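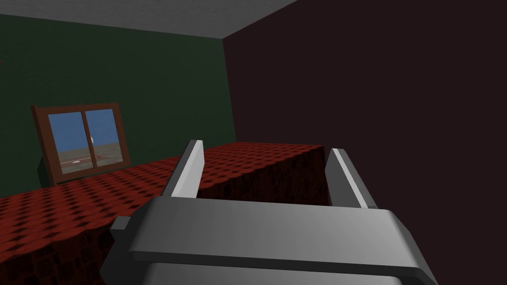 Arsen Sydorenko
Student, simulation sub-team (thread starter)
Jun 2, 2020

Wrist camera view drifts between headless and windowed runs

I'm on the simulation side of the Clonari project, which is our group's entry for the end of year manipulation task. The render at the top is the wrist view with the gripper open and nothing between the fingers. Table, red cloth, window picture against the green wall, standard room file apart from the cloth.

The problem is repeatability. I run the same approach with the same seed, once with the viewer window open and once headless. Joint angles logged at the end of the move agree to the last digit I print. The saved wrist images do not agree. The far end of the table sits a few pixels further right in the headless run, and our edge detector, which is not very clever, picks a different line for the table edge.

What I have checked so far:
- same physics step in both runs
- same camera mount file, compared line by line
- image width set to 600 in both
- gravity on, no other objects loaded

What I have not checked is the field of view, as I assumed it came out of the mount file. Has anyone seen this?

granstrom_k
Lab demonstrator

Field of view is not in the mount file. The mount file only gives the pose of the camera on the palm. The lens settings live in the renderer config, and the windowed viewer overrides them with whatever aspect ratio the window has. If you have ever dragged the corner of that window, it remembers.

Set the aspect ratio explicitly in the config and run both again. Post the numbers, please, not just "it works now".

Si-eun Lim
Student, vision sub-team

I have a different complaint about the same view. The cloth is a bad choice. It has a small repeating pattern all over the top and the side, and the detector gets a response from every row of it. Towards the far end the cloth gets so dark that the real edge against the right wall is weaker than the pattern near the camera. You could fix the field of view perfectly and the line would still jump.

Can we go back to the plain cloth until the approach code is stable?

Arsen Sydorenko

Re the cloth: I put it in on purpose. The task sheet says the surface may be patterned. If we tune on a plain surface we will have to tune again in the last week.

Re the aspect ratio: will do this evening.

Si-eun Lim

"May be patterned" does not mean this pattern at this scale. We are tuning to one texture file. That is as narrow as tuning to plain, only harder to debug.

pbilov
Student, control sub-team

From the control side I don't mind which cloth, but please decide and leave it. I changed the approach height in April for the plain one and half my logs are no use for comparison now.

Separate point. Do we need the table edge from the wrist camera at all? We know where the table is. It is in the room file.

granstrom_k

You know where it is in simulation. The assessment moves it by an offset you are not given. Read section 3 of the sheet again. Reading the table pose out of the simulator is marked as zero for the perception part, and it was last year too.

pbilov

Fine. I had read that as applying to the object and not the table.

zellia_dev
Former student, did this task on the Zellia team

Two things from when we did it.

First, don't use the edge detector on the full image. The gripper housing takes up the bottom of the view and the fingers come up into the middle of it, and all of those have bright straight edges that are much stronger than anything on the table. Build a mask from the gripper model at the current finger opening and throw those pixels away before you look for lines. We rebuilt the mask for 8 finger openings and interpolated between them, which was good enough.

Second, the corner where the green wall meets the dark one is a much better landmark than the table edge. It has high contrast, it is vertical, and there is no texture on either side of it.

Si-eun Lim

The corner tells you where the room is. The table moves relative to the room, so it does not help with the offset.

zellia_dev

It gives you camera heading, which removes one unknown. Then the table edge only has to give you the rest. I agree it is not enough by itself.

Si-eun Lim

All right, as a heading reference I accept it. I would still want to see it compared against the heading we get from the joint encoders. In simulation the encoders have no noise, so I expect the corner to make things slightly worse there.

granstrom_k

The assessment build adds encoder noise. Not much, but enough that zellia_dev's way is worth the effort.

Arsen Sydorenko

Results with the aspect ratio fixed in the config. Same seed, run 8 times headless and 8 times windowed.

Joint angles: identical, as before.
Table edge position at the right-hand side: identical across all sixteen.
Pixel difference between headless and windowed images: not zero. There is a small shading difference on the inner edges of the fingers and on the top of the housing, nowhere else.

So the drift was the window size. granstrom_k was correct, thank you. The shading difference I can't explain. Could be anti-aliasing, could be the light being set up in a different order.

granstrom_k

Anti-aliasing. It is on by default in the viewer and off in headless. It will not matter once those pixels are masked, but set it the same in both anyway.

pbilov

And the cloth?

Arsen Sydorenko

Proposal: keep the patterned one as the default, and add a flag to the launch script that swaps in plain. Regression runs use both. Si-eun, would that do?

Si-eun Lim

It would do if the flag also lets me change the pattern scale. If it is only on or off then I am back to one texture file.

Arsen Sydorenko

Scale is a single value in the material block, so yes. I'll push it with the mask code. Mask will be done at three finger openings first, to see whether interpolation holds, and more after that if it doesn't.

pbilov

Please put the cloth and the scale in the log header as well. I am not guessing from file names again.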